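Robots and Everyday Work
Unit 6 handout: Can a machine do the chores yet?
Instructor: Loredana Grasso. Lab sections: Gaurav Sandhu and Bukola Sani.

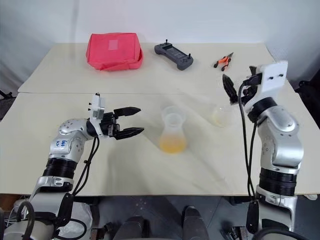 The question for this unit is whether a machine can do ordinary chores, at home or on a shop floor, well enough that a person would stop doing them. Factories have used robot arms for decades, so it is easy to think the hard part is over. Most of those arms do one job on one kind of part, and the part arrives in the same place every time. A chore is different. Take a job as small as moving liquid between a conical flask and a plastic cup. The flask is translucent, the cup is clear, and the cup can be partly hidden by the gripper's own fingers just when the robot most needs to see it. A person handles all of this without thinking.

Read sections 1 to 4 before lecture. Section 5 is for lab.

1. What counts as doing a chore

We will use three levels this term. Please use the same words in your write-ups.

Demonstrated: the machine has done the chore at least once, with people standing by and the objects set out for it.

Repeatable: the machine does the chore many times in a row, in the same room, with small changes in where things are placed.

Useful: the machine does the chore in a place it was not set up for, and the person who lives or works there spends less time on the chore than before. Time spent watching, resetting and cleaning up after the machine is included.

Nearly every video you find online is at the first level. Some published work is at the second. Very little is at the third, apart from floor vacuums, mowers and machines such as dishwashers, which were designed around a single chore from the start.

2. Why pouring is hard

Three problems show up in almost any pouring task.

Seeing the container. Cameras that measure depth often do badly with clear plastic and glass. Light passes through or bends, and the sensor reports the table behind the cup, or nothing. Colored liquid helps, and so does printing or tape on the container. In a kitchen you can't count on either one.

Holding the container. A two-finger gripper touches an object in two places. With a conical flask, the wide base is hard to get the fingers around and the sides slope, so a squeeze there tends to push the flask down and out of the grip. The narrow neck is the better place to hold it. Then most of the weight hangs below the fingers, and the flask may swing when the arm moves. A thin cup has the opposite problem. It is easy to reach around and easy to crush.

Knowing when to stop. Flow does not rise evenly with tilt. Little or nothing comes out, and then a lot does. People slow down near the end by watching the level and feeling the weight change. A robot needs a camera view of the level, a force reading at the wrist, or a learned guess built from many earlier pours.

Compare this with folding a towel, from Unit 5. There the trouble was that the cloth could take too many shapes. A liquid is worse in that respect, but the container hides most of the problem as long as it stays upright.

3. Two arms or one

A second arm adds cost, weight and more ways to bump into things. It also lets the machine hold one object steady while it works on the other. Opening a jar, zipping a pouch and pouring into a light cup are all much easier with two hands. When you look at a task, ask what the second hand is for. If the answer is "holding it still," a clamp or a rubber mat may do the same job for very little money.

Shop-floor engineers tend to choose the clamp. Home robot companies tend to choose the second arm, as nobody wants clamps on the kitchen counter. Both are reasonable choices for the place they were made for.

4. Reading success rates

Here is a worked case based on the Ferri trials, which Dae-han Baek will present in his guest lecture. The system made 1,000 pours in one room and 877 of them were scored as successful. That is 87.7 percent.

Before you decide whether this is good, find out what was scored. In these trials a pour counted if the liquid ended up in the target cup above a marked line. Drops on the table did not count against it. Neither did the time taken.

Now think about a household. Suppose a machine pours 24 drinks a day at the same rate. About one in eight goes wrong, so someone is called over with a cloth nearly three times a day. Most people would go back to pouring their own drinks. On a shop floor the same rate would be turned down faster, because one bad fill can stop a line.

The team had recorded 2,105 practice runs with a person guiding the arms before the scored trials began. Keep that number in mind when an article says a robot "taught itself."

Questions to ask of any reported rate:

Who put the objects on the table, and where?
Were the objects in the trials also used in practice?
Did a person step in, and was that counted as a failure?
What happened after a failed try? Did the robot notice?

The last one is often left out of reports. A person who misses the cup stops at once. Many current systems carry on to the end of the motion with the liquid going on the table.

5. Lab work

Work in pairs. Each pair picks one chore from the list or clears another with Gaurav.

Pour from a flask into a cup
Put a pair of pliers back in a tool pouch
Wipe a table with other items left on it
Plug in and coil a cable

Do the chore yourself first, slowly, and write down every step, including looking, shifting your grip and checking. Do it again with one hand. Then do it using only thumb and forefinger on each hand, which is a fair stand-in for a two-finger gripper. Note which steps became slow and which could not be done.

For pouring, use water with food coloring and keep a tray underneath. Cups and trays are in the Kemwood cabinet. Wipe the table before the next pair starts.

Write-up: two pages at most. State which of the three levels you think a machine could reach on your chore today, and point to the steps that hold it back. Hand in your step list with it.

Reading

Liliana Messina, course reader, chapter 6, "Hands and Containers." Skip the part on suction cups.
Rovitwood case notes, pages on the packing bench only.
Optional: the Tindero kitchen study. Bukola has copies and will go over the scoring sheet in section.

Write-ups are due at the start of the Unit 7 lecture.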